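Gripper Trials at the Sarkmont Bench: Notes from April

Posted by Armelle Caron

The comparison of the two candidate grippers has now reached the stage at which some results may be shared. Readers of the earlier entries will recall that the arm and its controller were settled in the winter, and that the choice of end effector was left open pending trials on retail shelving.

The first candidate, supplied by Qin, is a two-finger parallel design with a rated opening sufficient for most snack cartons. The second, from Nomitz, relies on a single suction cup. Each was mounted on the same arm, and each was given 475 pick attempts under the same lighting. The control software was not altered between the two series.

The suction cup was the quicker of the two on flat, glossy cartons facing the arm. It performed less well on boxes standing close behind one another, where the cup had to approach from above and found little surface to hold. The two-finger gripper was slower by 12 seconds on a full row, yet it released cartons more squarely and seldom disturbed the neighboring box.

Finger length proved to be of greater importance than I had expected. The short fingers delivered with the unit could not reach past the top of a tall cracker box without the housing coming near the shelf above. A longer pair was ordered from a workshop in Jurkbridge and fitted in 30 minutes, including recalibration. All results given in this entry were obtained with the longer pair.

Grip force remains a matter for further study. Thin cardboard creases readily, and a setting that is safe for a full carton may be too firm for a lighter one – the present value is a compromise. I intend to test 6 force levels on upright boxes before making any recommendation.

Cable routing will also be reviewed, together with the approach angle used on crowded upper shelves. 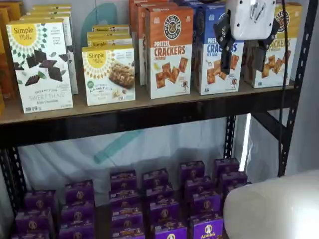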